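Dirninden Small Can Liners, Black, Box of 200

Plesanthorpe Supply > Janitorial > Bags and Liners > Small cans

In stock. Ships from our back room, usually the next morning if you order before noon.

I've been selling trash bags for a good chunk of my adult life, and I still get a little excited when a decent small liner comes along (my family has asked me to stop bringing it up at dinner). The Dirninden is the one I use at home, in the shop and under my own desk. It comes on a coreless roll, it's black, it has a flat bottom seal, and it fits the kind of wastebasket that sits next to a desk or a toilet and never gets any respect.

For years I carried the Stikusitz liner, and plenty of you bought it and liked it. Then they changed the film and the bags started sticking shut. You know the thing where you stand there rubbing the top of a bag between your fingers like you're trying to start a fire? I had customers calling me about it. I had one person mail me a bag! So I went looking, tried whatever samples I could get, and ended up here.

What you get

200 bags per box, on rolls, with a perforation between each bag. The box has a tear-out slot on the front so you can pull from it on a shelf. I'd open the slot slowly the first time, the cardboard is stiffer than it looks and I've ripped the whole face off more than once.

Color: black only. People ask for clear and I'm working on it. White exists but you have to take a full pallet and I don't have the floor for a full pallet.

Fits: round or square wastebaskets up to 6 gallons. It'll go on a slightly bigger can if you don't mind it being snug at the rim, but then you lose the overhang and the bag slides in as soon as somebody drops a coffee cup in there.

Thickness: medium. It's fine for paper, tissues, snack wrappers, lunch leftovers and coffee grounds. I wouldn't put broken glass or a bunch of zip tie ends in one. For that, get the Lynch contractor bag, further down the Bags and Liners page. It's overkill for an office but it's very hard to poke a hole in.

Seal: flat, straight across the bottom. I go back and forth on flat versus star. Star seals leak less because there's no corner for the liquid to sit in, and they sit nicer in a round can. Flat seals are cheaper and they hold up better if you're the type who overfills (I am the type who overfills). If you mostly throw out wet stuff, scroll to the bottom of this page, I've put a note there.

Ties: none. No drawstring, no flaps, no handles. You gather the top and knot it. A drawstring version costs nearly double, and in my experience on a bag this small the string tears out before the bag does. 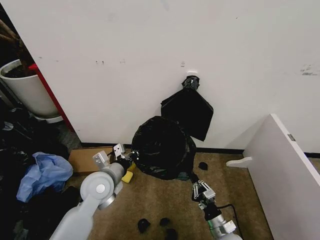
Karim Tarawneh: Do these have enough slack at the top to tie off when the bag's really full? The last ones I bought were so short I ended up taping them closed, and I'm not doing that again. Also, does the box stack?

Good question, and yes to both. There's a good hand's width of extra film above the rim on a normal desk-side can, and that's plenty for a knot if you stop filling when you ought to. If you pack it down with your foot, you're on your own. The boxes stack fine. I keep mine in a column behind the register and the bottom one hasn't crushed.

How I change out a room full of small cans

You don't need instructions for a trash bag, I know. But I get asked how to make a box last, so this is what I do.

Leave a few spare bags folded flat in the bottom of each can, under the one you're using. Next time you empty it, the new bag is already sitting there and you don't have to carry the roll around with you. Cleaning crews have done this forever and I felt pretty dumb when I found out.

If the can only has paper in it, tip it into a big bag and keep the liner. I do this in the shop all week and then swap everything on Friday. It cuts way down on how many I go through.

Shake the new bag open before you put it in. Give it one good snap so the air fills it, then drop it in and fold the top down over the rim. If you poke it in with your fist, the air gets trapped underneath and the bag puffs up like a muffin.

On cans with a rolled rim, twist the extra into a little knot on the outside so it grips. Don't go too tight or you'll be picking at it with your nails later.

What I don't love

The perforations are a bit stubborn on the first couple of bags of a new roll. After that they behave.

The film has a smell when you first open the box. It's faint and it fades, but if you're sensitive to that sort of thing, leave the box open in the garage overnight.

And the label on the box is just plain ugly. There's a cartoon raccoon on it. My kids named it. We're stuck with it now.

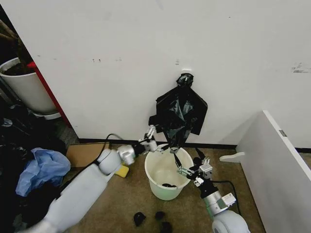

Black bag above a round white wastebasket.

What other people are saying

We've shipped 1,323 boxes of these since I started carrying them, and most of the mail I get is people asking for more sizes. A couple of notes I've held on to:

Encarnación Cuesta wrote in to say she got through a whole December of holiday parties on one box and only had one bag split, and that was somebody's fault with a skewer. She'd like a size up for the kitchen. Working on it, Encarnación!

Another customer said the black was darker than they expected. I've thought about that one a lot and I still don't know what to tell them.

Sizes and wet trash

There are 2 sizes in the Dirninden range right now. The small is the one on this page. The mini is meant for bathroom cans and car bins, and it's got a star seal, so if your trash runs wet and your can is little, that's the one I'd steer you to. For a bigger can with wet stuff in it, put in two of these, one inside the other. It's wasteful and I feel bad suggesting it, but it beats scrubbing coffee out of a carpet.

Returns

Unopened boxes, send them back whenever, I don't care how long you've had them. Opened boxes, just email me and tell me what went wrong. I'd like to hear it, and I'll usually send you something else to try. Please don't mail me loose bags. I mean it this time.

Shipping

Flat rate on one box, and the second box rides along free because it fits in the same carton. Three or more and I'll check the rate by hand and write you before I charge anything. Local folks can pick up at the Plesanthorpe counter. Ring the bell, I'm probably in the back.

You might also need

Lynch contractor bags, extra thick
Dirninden mini liners, star seal
Round wastebasket, rolled rim
Carpet spot cleaner, trigger bottle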